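Framed cork boards: frequently asked questions

Product and care questions for the Lundgren and Olano framed cork ranges. Maintained by Nelu Sandu, Pluvton Display Supplies. Last revised 2025-05-27.

Can sticky notes be used on cork?

Yes, for short periods. Cork is granular, so the adhesive strip touches only part of the surface and the edge tends to lift. Pin any note that has to stay up.
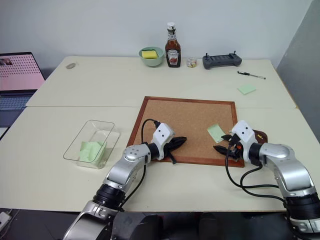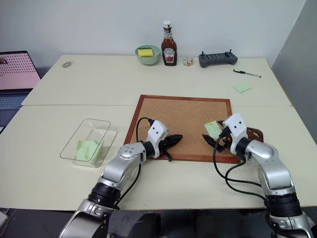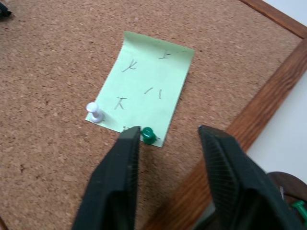
How should a sticky note be pinned?

Use two push pins, placed clear of the writing. A single pin lets the note swing. Push straight in until the head meets the paper.

How do I take a pinned note down?

Lay the board flat on a table. Hold the paper beside the pin and pull the pin straight out. Twisting widens the hole. Put pins in a lidded tin before moving the board.

Do pin holes close up?

Mostly. The Olano surface is rated for 3,000 insertions at any one point. Spread notes over the whole board to even out the wear.

What sizes are available?

Lundgren boards are 700 mm wide. Olano boards are 717 mm wide, measured outside the frame. Cork thickness is 4 mm on both.

How do I clean the cork?

Use a soft brush or a vacuum on low suction. Do not soak it. Adhesive residue can be lifted with the sticky side of a fresh note. Wipe the frame with a barely damp cloth, following the grain.

Does colour change affect performance?

No. Cork fades in direct sun, and areas under long-standing notes stay darker.

Can the cork sheet be replaced?

On Lundgren boards only. Sheets ship again from August. Contact Till Dreßler in spare parts and quote the code on the back of the frame.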